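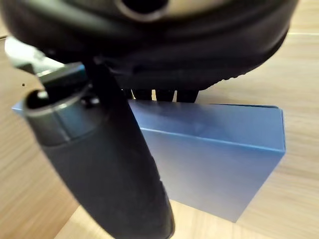 *Wrist view, box trial. Gripper finger at left, blue box standing on a narrow edge.*

# Wrist-view grasping under occlusion: gallery

Euan Niven, 14 Feb 2025

This page goes with the Folitz report on grasping when much of the wrist view is blocked. The question was whether a policy trained on wrist images could place a grasp on a box without a clear view of the whole object. Most published setups move the camera until the object is well framed. We left the camera where it was and changed the training data.

## Reading the view

In the view at the top of the page, the black padded object is very close to the lens and out of focus. It fills the upper part of the image. The finger covers much of the left part of the box, so the broad front face and the right-hand corner carry most of the usable shape information. The box has no printing on the sides that show, and the policy gets little help from texture.

The crease between the top and front faces shows as a thin light line. In our attention maps, edges of this type received more weight than the flat faces did. The effect was strongest for plain boxes and weaker for printed ones.

## Method

The policy, Beluleo, takes one wrist image and the joint positions at each step. It has no depth input and no overhead view. Training used 800 demonstrations on a wooden tabletop, with the box started in different positions and at different angles.

During training we masked part of each image. Masks were drawn from the outlines of real hardware in the wrist view, then shifted and scaled. A second model was trained on the same demonstrations with no masks. Both models used the same network size, the same schedule and the same stopping rule.

A trial was scored as a success if the box was lifted clear of the table and held for 3 seconds. A box that tipped over before contact was scored as a failure, even if the arm picked it up later.

## Result

The masked model succeeded in 88 percent of test trials. The unmasked model did nearly as well when the far corner of the box stayed in view, and fell behind once that corner was hidden. We tested 6 box sizes. The gap between the two models was widest for the thinnest box, where a small error in angle puts a fingertip into the broad face.

Failures of the masked model were mainly late stops. The arm reached a suitable pose and kept moving down. We think the blurred region near the lens gives a poor cue for height, but we have not tested this separately.

## Limits

All trials used rigid cardboard boxes on one table surface. Soft packages were left out. Lighting was held fixed, and we expect some loss of accuracy under strong side light.

The Nyaga baseline was run with its default settings and was not tuned for this camera position. Its scores are listed in the report and should be read with that in mind.

A repeat on the Stornulard bench is planned for April, with the same weights and a darker tabletop. The scoring rule will stay the same.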